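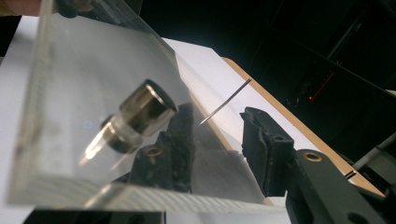 Fig. 1. Wrist view during collection: clear acrylic, two dark pads, one thin pin.

Week 8 handout — Learning from hand-held demonstrations
Notes: Jolene Sheehan, with corrections from Paora Tautahi

The Clurkard set has 3,007 demonstrations, all collected by people holding the gripper themselves. We kept 753 for the small-data runs. The policy sees only the wrist view, so it gets the same refractions and glare that you do, and has even less idea what to make of them.

Main result: policies trained on the small subset did nearly as well on opaque parts and fell apart on clear ones. Elin Wogan's guess is that the network treats a reflection as a second object and politely goes to pick it up. Her guess has survived almost 100 rollouts, a good run for a guess in this lab.

Before class, look at Fig. 2 and mark every edge you would trust for a depth estimate. Then mark the ones you would bet your grade on. Bring both.

Fig. 2. Pads apart, nothing held, acrylic plate and card further back.
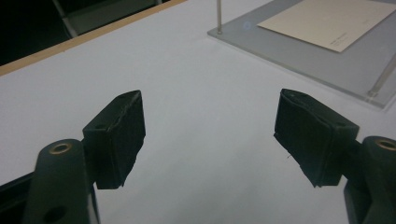
Reading and homework
Read the Vorklow notes, sections on masking and crop size. Rerun the baseline with the pads masked out and report what breaks. Something will. Send plots to Beverley Rewi by the end of February.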